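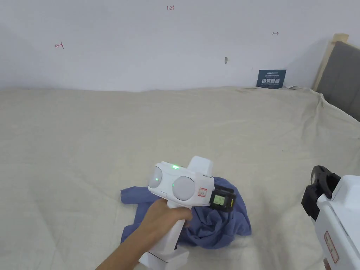
Is the Diltau bed firm enough to fold laundry on?

It's firm enough for shirts and towels with the medium mattress I use, and the low height matters more than the firmness. Anyone over average height will want to kneel or sit down to it.

I know that isn't the first question most people ask about a bed. But I work out of one room, the dryer is down the hall, and the bed is the only flat surface I own that doesn't already have a printer on it. So this review covers the Diltau as furniture, as a place to sleep and as a laundry table, in rising order of how much time I've spent on each.

I paid $219 for the queen with the upholstered headboard, from Sindcombe, who had it cheaper than Diltau's own site and threw in free delivery to "the threshold." The threshold, in my case, was the far side of the parking lot. There were 3,739 reviews on the page when I ordered. The one-star reviews were all about the bolts, and the five-star reviews had mostly been written before anyone opened the box.

The one-star people had a point. The bolts come in a single bag with no letters or numbers, and the short ones are shorter than the medium ones by an amount only the manufacturer could love. Lay them out by size before you start. I was done in one Saturday afternoon, which included taking the footboard off again.
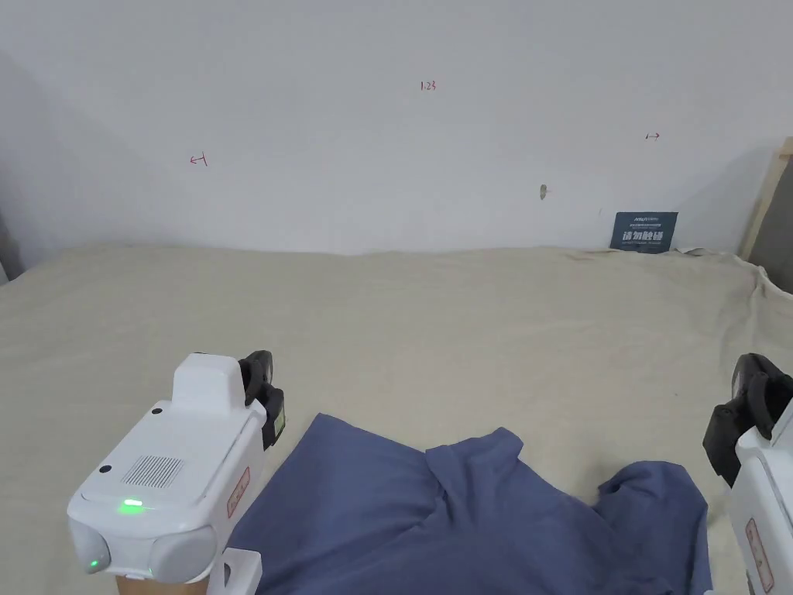
Sheets are where I expected trouble and mostly got it. The mattress sits down inside the rails with a gap too thin for fingers, so changing a fitted sheet means lifting each corner with one hand and swearing with the other. Flat sheets just get shoved down the side and stay there until they feel like leaving. I bought a plain pale set from Strachan along with the bed, and the fabric is fine, soft and a little heavy, though it wrinkles if you look at it. For folding on, pale and plain is the right call. A dark T-shirt shows up against it right away, and so does the sock you thought was still in the dryer.

The slats have behaved. They creaked for 4 nights and then stopped. I have no explanation and I'm not going looking for one.

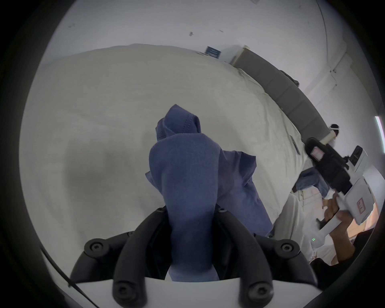 Now the headboard, the reason I picked this model over the Bindport, which is the same price and has a metal grid like a bakery rack. The Diltau's is dark gray and padded, done in vertical panels, and for leaning against with a book it's very good. Against a plain white wall it also looks more expensive than it was, although it does make you notice every little dark speck on the wall above it. The seams between panels collect lint, and if you fold laundry nearby they collect it at an impressive rate. A vacuum brush gets most of it out.

The padding itself hasn't gone flat after 8 months. I lean on the same spot every night, so if it were going to sag I'd have found out by now.

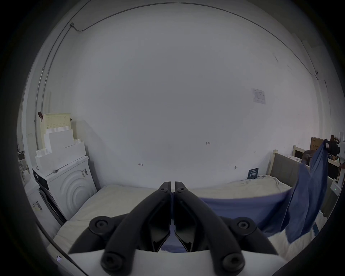
Towels are the real test of any bed as a work surface, and bath towels need the whole width. Shake one out, lay it across, thirds and then half, and the mattress gives just enough that the stack leans. Build the stack on the headboard end. At the foot it will be on the floor by the third towel.

Complaints, then: the bolts, the finger gap, the lint, and a center leg that needs retightening every so often. The instructions say to check it monthly and I check it when it clunks.

Would I buy it again at $219? Yes. At full price I'd get the Bindport and a big pillow. If your laundry already has a table of its own, knock off a star for the sheet changing and add it back for the headboard.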